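Search this site
Enter keywords
Go

3. Collecting demonstrations by hand and by remote control 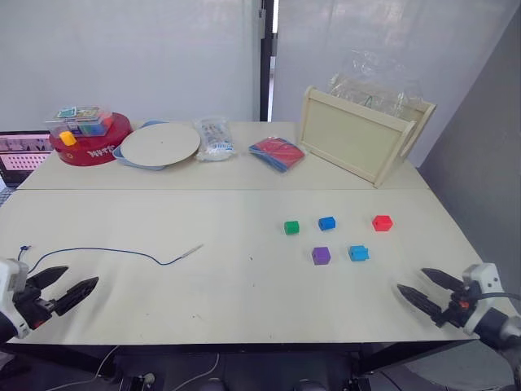 Figure 3. The two-arm station from the head camera, with both grippers open and five foam cubes on the near panel.

3.1 Why we ended up with two ways of teaching

When I started on the Prurovel project I figured we'd pick one way of showing the arms what to do and stick with it. We had the Stirell remote setup on loan to us for the whole study (two small leader arms you hold, one per hand, and the big arms copy you), and we also had the option of just grabbing the arms and pushing them through the motion ourselves. Harsh Sandhu, my co-author, was firmly in the hand-guiding camp. I was in the remote camp, mostly because I like sitting down.

So we did both, and we kept everything! The full set has 1,977 demonstrations, of which 1,145 were recorded by remote control and the rest by hand-guiding. We didn't balance the two on purpose. Remote control was quicker to reset once you got used to it, so the pile grew faster on that side, and I'd rather report that than throw good recordings away to make the numbers match.

3.2 The table

All recordings use the table in Figure 3. It's white, made of two panels pushed together, and that seam across the middle gave us more trouble than I expected – in early trials a cube dragged over it would catch and tip, and the operator would then do a funny little lift to get around the problem. The policy learned the lift. It did it everywhere, seam or no seam. After that we asked operators to keep the cube work on the near panel and treat the far one as storage.

The cubes are small foam ones, and each has a hole or notch on one face. Foam is forgiving, so a beginner who squeezes too hard doesn't break anything, but it also hides bad habits. You can pinch a foam cube way off center and still carry it. Harsh went back through a batch of 256 remote recordings and flagged every grasp that he called "lucky," meaning the fingertips met near a corner and the cube rolled into place afterward. We left those in the training set but marked them, and Section 5 compares runs with and without them.

The fingers themselves are black, pointed and serrated. Great for getting between two cubes that sit close together, less great for telling a new operator where the gripping surface is. With hand-guiding you can lean over and look. With the leader arms you're judging it from a little distance, and nearly everyone came in too high for the first few tries (me included, for a lot more than a few).

We left the probe with the blue cable on the table during cube tasks, lying to the left of the cubes, and the same goes for the containers, the bag and the wooden rack at the back. I wanted a cluttered background from day one. An earlier system we built at Ocampo was trained on a spotless table and fell apart the first time somebody set down a plate.

3.3 What an operator does

Each demonstration starts with both grippers open and held clear of the cubes. The operator hears the color to move, makes the move, opens the gripper and backs off. One recording, one cube. Operators worked in blocks of 10 and then took a break, and they could throw out a recording right away if they knew they'd messed it up, but they couldn't go back and delete older ones.

For hand-guiding, the arm is set to go limp enough to push while still holding its own weight. You hold it behind the gripper, well away from the fingers. Your own hands and sleeves get into the camera view all the time this way, and we masked them out afterward with the Skedmont tool – slow work, and not perfect around the wrist. Remote recordings needed none of that.

Two-arm moves were where the methods really split. Passing a cube from the left gripper to the right is pretty natural with leader arms, as each of your hands just does its part. Guiding both big arms at once is a workout, and by the end of a block the paths got visibly shorter and jerkier. We recorded handovers by remote control only from March onward, so the results for that task in Section 4 should be read with that in mind.

Share 10
Comments (0)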